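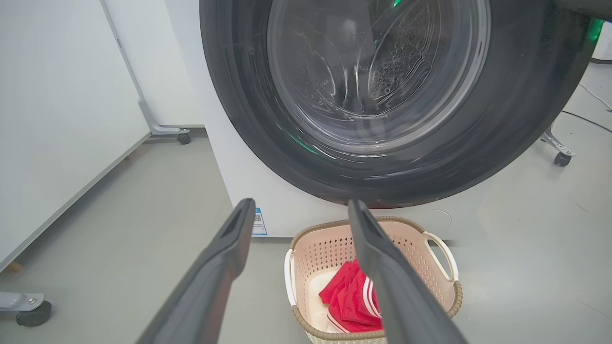
Wevthorpe, February 8, 2024

**Comparing two finger shapes for a laundry task**
Project report, Loan Thái

## Purpose

My project asks a small question: does the shape of the fingertip change how well a robot arm can pick up clothes? I compared two pairs of fingers on the same gripper. The first pair is flat on the inside and I call it the Olley pair, after the workshop that printed it. The second pair has a grooved inner face and a rounded tip which is a little hollow. My supervisor, Dr Lưu, drew it, so in my tables it is the Lưu pair.

## Set-up

The task is to take one garment from a basket on the floor and bring it to a front-loading washing machine. The basket stands directly before the machine, under the round door. At the start I wanted to use a table, but Dr Lưu advised the floor, as people at home often put a basket there. This made the reach more difficult for the arm, and I had to change the start position before the trials could begin.

The wrist camera looks along the fingers. With the Lưu pair mounted, the fingers take a big part of the view, and the right one can hide some of the garment in the basket. I did not expect this to matter, but it did. The glass of the door also gives white reflections. I kept the same lamps for all trials so that both pairs had the same conditions.

I made 278 attempts in total, half with each pair. An attempt was stopped if the arm touched the door. The camera saved 2,435 pictures, and I looked through them afterwards to mark the moment of first contact.

## Results

The Lưu pair was better with thin cloth. The grooves hold a fold well, and the garment slipped less when the arm went up. With thick cloth I could not see a clear difference. The Olley pair was easier to bring into the basket when the garment lay flat on the bottom.

There were six attempts in which a finger caught the edge of the basket. Four of them were with the Lưu pair. I think the wider tip is the cause, but six is too few to be sure.

## Problems

I lost two afternoons to the camera angle. When it was tilted down, I saw the cloth well but could not judge the distance to the door. When it was tilted up, the opposite happened. The final angle is a compromise and I would like to test it again.

I also changed the closing speed once, in the middle of the Olley trials. Those attempts were repeated and the old ones are not in the total.

## Next work

In March I will take the Lưu pair to the Clunedmont laboratory, where there is a different arm. Before this I want to print a narrower tip and repeat the thin cloth trials with it.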